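2019-12-04
by Naa Quaye

Day 18 of trying to get my closet under control before the move.
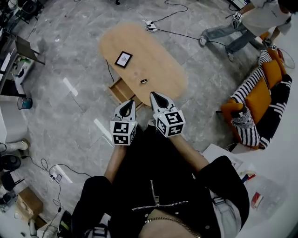

I swore I'd buy no clothes until July and then Edem dragged me into Jureck at lunch. Walked out with a wool skirt (475, on sale from I don't want to say what) and no regrets yet! What I keep coming back to, though, is how much I wear the same three things. Black jacket with the silver zipper, gold chain belt, light jeans – that's pretty much my whole winter. Yaw says I should sell the rest, and he's probably right, there must be roughly 100 hangers in there and half of them hold stuff I bought for one wedding.

Bagged up the green dresses tonight. Kept the ugly cardigan. Adom is coming Saturday for the shoes, if he remembers the boxes this time.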